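Folding and storing a striped knit so it doesn't go lumpy
Household help > Clothes and laundry > Knitwear

Posted in July by festonow
Viewed 3,943 times

I own one good jumper. Cream with dark stripes, a bit of red up top, makes me look like I might own a boat. I do not own a boat. I own a chest of drawers with 13 other knits in it, and every time I take the good one out it has a crease across the chest like a letter that's been through the post twice.

My current method is to lay it face down, sleeves in, fold the bottom up to the neck, swear, undo it, and try again. By the third go the stripes have wandered off at an angle and the shoulder end has turned into a sort of bun. My mother hung all her knits on wire hangers and they grew to the length of a dressing gown, so I know not to do that. Beyond that I'm working from instinct and my instinct is poor.

I do it on the bed, which I gather is already a matter of some debate on this site.
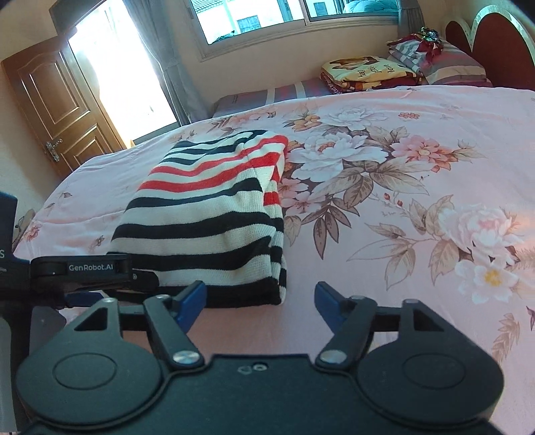
Should the sleeves of a knit be folded in before or after you fold the body?

Before. Lay each sleeve straight down the back of the body, one beside the other if there's room, and then fold the body over them.

I asked that one on the general board last week and got the reply within ten minutes, so I've pasted it in to save anyone the trouble. It helped. What it didn't cover is the rest of it, so:

- How do you keep the stripes lined up when the fabric has a mind of its own?
- Fold in half or in thirds?
- Is there a way to stop the crease landing right across the chest?
- Does the fold go at the top of the pile or the bottom, and does it matter to anybody except me?

The drawer is shallow. I have no cedar, no tissue and no linen closet. Please don't tell me to roll it. I rolled it once and it looked like something you'd use to stop a draught.

3 replies, oldest first

nokcombe
Member, 3,000 points

Roll it.

kindunero
Member, 2,000 points

Ignoring the above, who gives that reply to everything, including a thread on pizza dough.

Stripes are a gift when you're folding. They're a ruler somebody has already printed on the fabric for you. Go like this:

Button or zip anything that buttons or zips. Yours sounds like it doesn't, so skip on.

Lay it front down and pat it flat with your palms. Pat, don't pull. If you drag a rib knit sideways it'll stay sideways for a while out of spite, and your stripes will curve up at one end.

Bring in one side, about a third of the way, and look at where the stripes on the folded bit meet the stripes underneath. They won't be the same stripes once it's on the back, but they should be parallel. If they run off like a road on a hill, shift the shoulder end until they don't. Lay the sleeve down the length of the body. Do the other side.

Now you've got a long strip. This is where the chest crease comes from. If you fold it once in the middle, the fold lands near enough to your ribs and stays there all day. Fold it in thirds, hem end first, and you get two softer bends, one up high and one down low. The low one is under your coat or your arms, and the high one drops out by the time you've made a coffee.

Keep it loose. You're after a parcel you could slide a hand into. If it springs open, let it, and put it in the drawer with the folded edge facing you.

As for the bun at the shoulders, that's the neckline ribbing being thicker than the rest. Smooth it down flat before you make the first fold and don't try to fix it later. Later never works. I have a grey cardigan that has been a bit humpbacked since a move, and I've given up and call it tailoring.
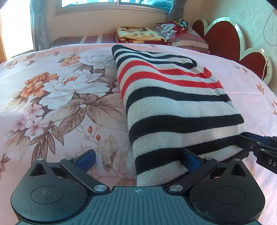
Knitwear and Mending Group

nowakowski
Member, Knitwear and Mending Group

Kindunero has most of it and I'd only argue with a couple of points.

The bed is fine. People get very grand about tables, but a table is usually covered in toast. Just pull the spread taut first and work on the flattest part, well down from the pillow, as a jumper folded across a dip will take on the shape of the dip. A patterned bedspread does make it harder to judge a straight line. With a striped jumper you can check the stripes against each other and pay no attention to the flowers. I've also been known to lay a clean tea towel down and line the hem up with its edge. It isn't elegant but neither am I.

On thirds versus half, it depends on your drawer. Measure the depth. If thirds makes a bundle that has to be squashed to get the drawer shut, you've lost everything you gained. Go for half in that case, but make the fold lower than the middle, so the hem comes up only as far as the underarm. The parcel is a bit longer and thinner and the crease sits nearer the waist.

Heavy knits on the bottom of the pile, light ones on top, and no more than four deep. If you've got 13 in one shallow drawer, I'm afraid I've found your crease. Stand some of them on edge like files if they're thin enough. Or put the summer-weight ones in a pillowcase under the bed until the weather comes good.

Colour: if the red is strong and the cream is precious, make sure it's bone dry before it goes away folded. I had a flag-coloured pullover go off pink along one fold in a damp spare room and it has been my gardening top ever since.

Also refold it every month or so, along slightly different lines. I do mine when the heating bill arrives, as I'm already in a mood.

If there's a crease in it now, hang it over the shower rail (over the rail, folded at the armpits, no hanger) while you have a hot shower, then lay it flat for an hour. Don't iron the ribbing. You'll get a shiny stripe to go with all the others.

festonow
Original poster

Thirds fits, just. Four have gone into a pillowcase. Nokcombe, I tried rolling one of the others in fairness to you, and it's keeping the draught out nicely.

Marked as solved by the original poster. Replies are still open to members of the group.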